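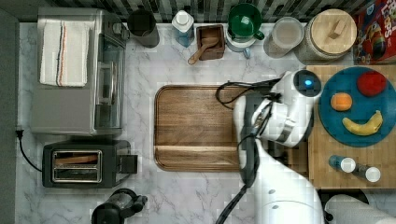

Figure 2. The kitchen station, from the overhead camera. The toaster has a slice of bread in it and the fruit plate is on the right-hand board.

4.2 Collecting the demonstrations

I'll be upfront that we didn't start out wanting to teleoperate anything. The first plan was to grab the arm by the wrist and walk it through each task by hand, the way Chowdhury did in their tabletop work, and for simple reaches over open counter that was lovely! You push, the arm follows, you're done in a few seconds. Then we tried it near the toaster. Your own forearm ends up right where the overhead camera wants to look, and half of what we recorded was a very nice view of a sleeve.

So we split things up. Hand guiding stayed for the 2 tasks that happen out in the open (sliding the cutting board, moving a piece of fruit off the plate), and everything close to the back wall went over to remote control with the Skonov handset. The person driving sits on a stool to the side and can look at the counter directly or at the overhead view on a monitor. Most people switched between the two without noticing they were doing it, and I wish we had logged that.

We left the counter cluttered on purpose. Look at the back row in Figure 2: canisters, a glass jar with a white lid, a green mug, a little wooden box with a scoop leaning out of it. That scoop handle matters more than you'd think, as it pokes out over the front edge of its box and a careless approach from the left will catch it. Demonstrators learned to come in high. We never told them to, and you can see the habit in the recorded paths (Section 5.1), where the wrist lifts early on nearly every reach toward the back.

Altogether we kept 281 demonstrations. A demonstration was thrown out if the arm hit its force limit or if the driver said "scrap that one" out loud, which they did a lot at first. We did keep the hesitant ones, with the pauses left in. I went back and forth on this! Trimming the pauses makes for smoother training data, but the pauses tend to fall just before a grasp, and the Irno policy seemed to do better at lining itself up when it had seen people slow down there. The comparison is in the appendix.

One thing I'd do differently is the practice time. Each of our 16 demonstrators got the same short warm-up, moving an apple from the plate to the empty board and back, and for hand guiding that was plenty. For the handset it wasn't close. The wrist rotation is the hard part (left on the stick isn't left from where you're sitting), and people were still getting it backward well into their recorded runs. The Hollari group suggests letting each person drive until their task times level off, and next time I'd just do that.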